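Margaritis adds fragrance-free setting powder to its Navuren range

05/12/2024 - Margaritis has announced a loose setting powder for its Navuren face make-up range. The powder is sold in six shades and replaces the pressed version.

The formula is free from talc and added fragrance. Mica and rice starch form the base, milled to a finer grade than before. In wear tests run by Moteck, 191 people used the powder over a liquid foundation for eight hours.

"Shade match was the main complaint with the pressed version," said Berenice Galindo, head of product development. "We changed the pigment blend in four of the six."
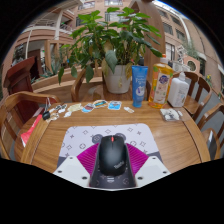
Orders open through Parkance, which handles online sales for the range. Each jar holds 10 g and comes with a sifter lid and a puff. The shade finder on the product page runs in a browser and needs only a mouse - one click on a skin tone brings up the two nearest shades. Refills will follow, also through Parkance, in the same six shades.

Press contact: Heriberto Jaramillo, Margaritis. Samples are available on request.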